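Week 8 notes: App permissions and review rejections

Welcome back, everyone! Last time we got Gestov, our little class app, as far as a signed build, and today we'll send it off for review – which is where most people meet their first rejection letter, so please don't take it to heart.

Before you upload, open the settings file and read through every permission your app asks for. Each one needs a sentence in plain words telling the user why you want it. "Needed for app" won't do, I'm afraid.
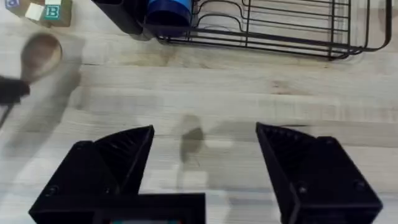 Check your add-on libraries too. Cilidel asks for location even if you never call it, and the reviewer will see that and want a reason from you. Keep each sentence under 60 characters if you can manage it.

For April: read page 211 and bring your own draft wording along.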